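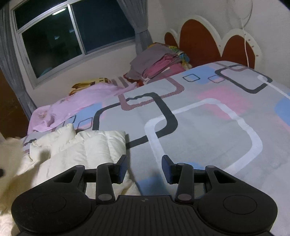 **Para ensinar um robô a dobrar roupa, é melhor demonstrar com uma garra segurada na mão ou comandar o braço à distância?**

Tenho um braço Cloltwood de segunda mão, montado numa mesa, e quero que ele aprenda a dobrar camiseta. Por enquanto só camiseta, de manga curta, sem botão. Já fiz umas gravações por controle remoto e cada dobra leva uma eternidade. Um colega sugeriu largar o controle e gravar tudo com uma garra de mão com câmera, usando depois os movimentos da garra para treinar o braço. Dados de garra de mão servem mesmo para um braço que não participou de nada? E quantas demonstrações eu deveria ter antes de tentar o primeiro treino?

*Publicada por mangacurta em 08/05/2021 - categoria: Aprendizado por demonstração*

---

**Teófilo Tamayo**

Para dobrar roupa, eu começaria com a garra de mão. Os dados servem para o braço, desde que você respeite algumas condições que costumam ser ignoradas até o primeiro treino dar errado.

A garra do braço tem que ser igual à da mão, ou muito próxima: mesma abertura, mesmos dedos, câmera na mesma posição em relação aos dedos. Se você demonstra com um dedo fino e o robô tem um dedo gordo, a rede aprende a enfiar o dedo fino debaixo da barra da camiseta, e o gordo empurra o tecido para a frente com grande convicção. Passei a maior parte de um janeiro vendo isso acontecer. Achei que era problema de iluminação, comprei luminária, e hoje tenho uma luminária ótima.

A segunda condição é o alcance. Com a garra na mão você gira o punho, estica o cotovelo e dá um passo para o lado sem perceber. O Cloltwood não dá passo para o lado. Marque na mesa, com fita, a região que o braço alcança com folga e demonstre só ali dentro. Antes de treinar, passe as trajetórias pelo modelo cinemático do braço e descarte as que ele não consegue reproduzir. Nas minhas primeiras gravações quase tudo foi para o lixo nessa etapa, inclusive as que eu tinha achado bonitas.

A terceira é a velocidade. Na mão, a gente dobra depressa demais. Faça os movimentos num ritmo que pareça um pouco bobo, e faça uma pausa curta antes de fechar os dedos. O sinal de abertura precisa ficar bem separado do deslocamento, senão o robô aprende a fechar a garra no caminho e chega à camiseta de punho cerrado.

Quanto à quantidade: 50 demonstrações boas de um único tipo de dobra, com a camiseta começando sempre mais ou menos esticada, dão um primeiro treino que já mostra se o caminho presta. Para aceitar camiseta jogada de qualquer jeito, eu só tive resultado decente com mais de 500, e "decente" aqui é generosidade minha. Não junte tudo antes de treinar. Treine cedo, veja onde erra e grave mais casos daquele erro.

O controle remoto continua útil para uma coisa: corrigir. Depois do primeiro treino, deixe o robô tentar sozinho e assuma o comando quando ele se perder. Esses trechos de correção são gravados com o próprio braço, com os atrasos e as limitações dele, e valem muito. São também chatíssimos de gravar, então separe um dia em que você já esteja de mau humor.

> **mangacurta:** Obrigado! A garra do braço é uma Kerisside, de dedos retos, e a de mão ainda vou montar. Dá para usar o mesmo par de dedos nas duas?
>
> **Teófilo Tamayo:** Dá, e eu faria assim. Só confira a distância da câmera até a ponta dos dedos toda vez que trocar. Eu anotava num papel colado na bancada. Depois anotava num segundo papel, porque tinha perdido confiança no primeiro.

---

**bia_dos_servos**

Vou defender o controle remoto, que anda com fama pior do que merece. Se o seu está levando uma eternidade, eu olharia para o controle antes de trocar de método. Joystick de videogame para dobrar tecido é penitência. Com um braço líder, daqueles pequenos que você move com a mão e o grande imita, a coisa muda muito. Aqui na oficina, em Ulloa, a mesma dobra ficou bem mais rápida só com essa troca, e a pessoa que operava voltou a falar comigo.

A vantagem é que tudo o que foi gravado é fisicamente possível para o robô, por definição. Não tem trajetória fora de alcance, não tem diferença de garra, não tem conversão de sistema de coordenadas às onze da noite. A câmera vê o que vai ver depois.

A desvantagem é que você não sente o tecido. Sem força de retorno, a gente aperta a mesa achando que está pegando a camiseta. Com a garra de mão isso não acontece, o dedo encosta e você percebe na hora. Nesse ponto concordo com o Teófilo.

Umas coisas práticas, para qualquer um dos dois:

- Decida uma ordem de dobra e não mude. Manga esquerda, manga direita, barra para cima. Se cada demonstração segue uma ordem, a rede tira a média das ordens, e a média é um bolinho.
- Varie a cor da camiseta e a posição inicial, mas aos poucos.
- Grave também o começo sem camiseta nos dedos e o final com os dedos afastados. Muita gente corta esses pedaços por parecerem inúteis, e depois o robô termina a dobra e fica ali segurando a peça.
- Confira os relógios. Se a imagem e a posição da garra estiverem fora de sincronia, nenhuma quantidade de dados salva. Eu bato os dedos da garra 2 vezes no início de cada gravação e uso essas batidas para alinhar.
- Apague as demonstrações ruins no mesmo dia. Uma semana depois todas parecem aproveitáveis.

Se você tiver verba para só uma coisa, vá de garra de mão, que sai mais barata que um braço líder. Se já tiver o líder encostado em algum canto, use.

> **mangacurta:** Não tenho líder. Tenho o joystick, e ele tem um botão que gruda.
>
> **bia_dos_servos:** Então a decisão está tomada.

---

**rolamento_cego**

faz com 30 e treina, se não funcionar grava mais. eu fiz assim com pano de prato e ficou bom. pano de prato é mais fácil que camiseta, tá, não tem manga

> **Teófilo Tamayo:** Bom em que sentido? Dobrava partindo de pano amassado ou já esticado na mesa?
>
> **rolamento_cego:** esticado
>
> **bia_dos_servos:** Por quem?
>
> **rolamento_cego:** por mim

---

**Atualização de mangacurta**

Montei a garra de mão com o par de dedos da Kerisside e segui a dica da fita na mesa. O primeiro treino dobra a manga esquerda muito bem. A direita ele procura no lado esquerdo, onde já não há manga nenhuma, e insiste. Fui olhar as gravações e em boa parte delas eu dobrava a segunda manga com o corpo na frente, torcendo o punho de um jeito que o filtro de alcance descartou. Vou regravar esse trecho com a camiseta mais perto da base do braço e marcar a resposta do Teófilo como aceita. O tópico de calibração de câmera do grupo de Fokosville também ajudou, para quem chegar aqui com o mesmo problema.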